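4.3 Setting the speed alert

The Vikden dash unit compares your speed, taken from satellite signals, with the limit stored for the road you are on. It does not measure anything outside the vehicle and cannot detect a roadside radar. Set the alert while parked, with the engine running.

1. Press and hold the side button until the menu opens.
2. Choose Alerts, then Speed.
3. Select mph or km/h. The unit restarts once after a change.
4. Set the margin with the plus and minus keys. The factory setting is 3 mph over the limit.
5. Choose a sound. Sonance is the default chime; Villa is quieter and repeats every 18 seconds until you slow down.
6. Press OK to save.

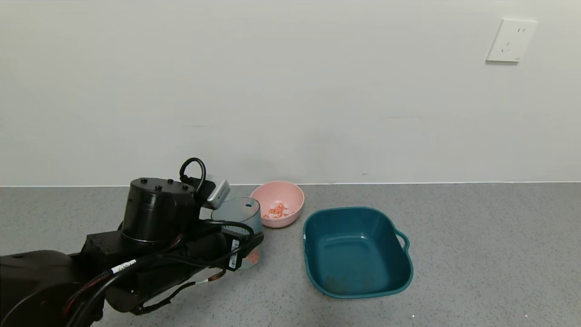
Note: If you press the side button before OK, the old settings are kept.

4.4 Checking the reading

The figure on the unit will often be slightly lower than the one on your speedometer. Most speedometers are set to read a little high. Compare the two on a straight, level road at a steady speed, and have a passenger read the unit out to you.

If the display shows a speed that is plainly impossible, such as 431 mph, the signal has been lost or reflected. Do the following:

1. Pull over where it is safe and legal to stop.
2. Move the unit clear of the windscreen heating wires.
3. Choose System, then Reset position.
4. Wait until the satellite symbol stops flashing.
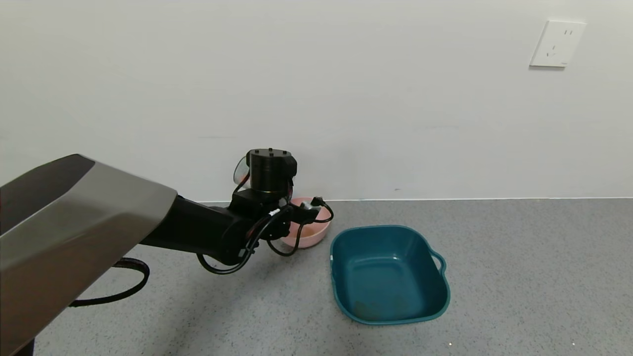 Error 43 means that the map card is missing or not fully pushed in. Error 181 means that the stored limits are out of date. Load the July map file or a later one from the Morasora support page, following the steps in section 6.

Caution: Stored limits may be wrong at roadworks and on newly altered roads. Always obey the signs. A saved journey log is not proof of your speed and may not be accepted if you dispute a ticket.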